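The Town That Moved Its Library by Bus

23 December 2024

When the roof of the old library in Pluvonville started to leak for the third winter, the town had two choices. It could repair the roof again, or it could close the building and look for another way to lend books. For a place with one bakery, one school and a main street which you can walk in ten minutes, neither choice was easy.

The town took the second one. Since September the library is a bus. It is an old regional coach, painted dark green, with the seats taken out and shelves put in their place. It holds 2,752 books, and every one of them is fixed behind a thin elastic cord so that it does not fall down at the roundabout.

I came to Pluvonville on a wet morning and waited at the stop called Rebane, which is a former sawmill with a parking place in front. I was not alone. Under the shelter stood parents with small children, some pensioners, and a boy who had brought back a book on volcanoes and was reading the last pages very quickly.

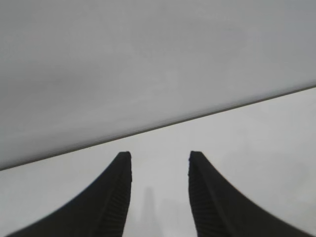
The bus makes 32 stops in two weeks and then begins again. At the bigger stops it stays for one hour, at the farms only for fifteen minutes. The timetable is printed on yellow paper, and I saw it on the wall of the bakery, on the door of the pharmacy and in the window of the hairdresser. People here know it as in other places people know the hours of the Mass or the day of the rubbish.

Inside it is warm and smells a little of diesel. You go in at the front, you walk between the shelves, and you leave at the middle door. To turn back is possible, but then everybody must breathe in. The children's books are low, the crime novels are at the height of the eyes, and the large print is beside the door, where the light is best. Poetry has one half of a shelf above the wheel. I found there a book that I had looked for in the capital for years, and I was a bit jealous.

The old library was quiet and it was also, many people told me, rather empty. One had to go there. A family from the hill of Tetero needed a car, a free afternoon and the patience to find a place to park. Now the same family walks 100 metres down to the road. In the first month 108 new readers asked for a card, and most of them live outside the centre.

Not everything became better. The school misses the big room with tables, where pupils could do their homework until the evening. The local newspapers from past times are in boxes in the cellar of the town hall, and to read them you must make an appointment. One old man said to me that he did not go to the library for the books at all, he went there to sit. On a bus you cannot sit for a whole morning.

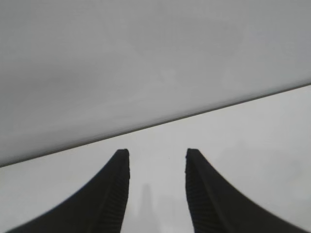 For this problem there is a beginning of an answer. The café Pletora, across from the closed building, has given its back room on two afternoons in the week. There are lamps, a long table and a cupboard with magazines, and it is allowed to stay without ordering something. When I looked in, two women were doing a crossword together and quarrelling in low voices over a river in Asia with four letters.

The winter will be the real test. The road to Tetero is steep and it is closed when there is ice, and the coach has no good opinion of cold mornings. The town has prepared wooden crates for these days. If the bus cannot go up, the crates go up in the post van, with the books which the readers have ordered by telephone and a few more that they have not ordered. This last part was an idea of the readers. They like to be surprised, they said, especially in January.

What will happen with the old building is still open. Some would like a nursery there, others want to sell it, and a few still hope for a new roof and for the books to come home. In the meantime somebody waters the two plants in the reading room, which can be seen from the street.

At Rebane the boy gave back his volcanoes and took a book on submarines. Then the doors closed, and the bus went on to the next stop with its indicator blinking, four minutes late.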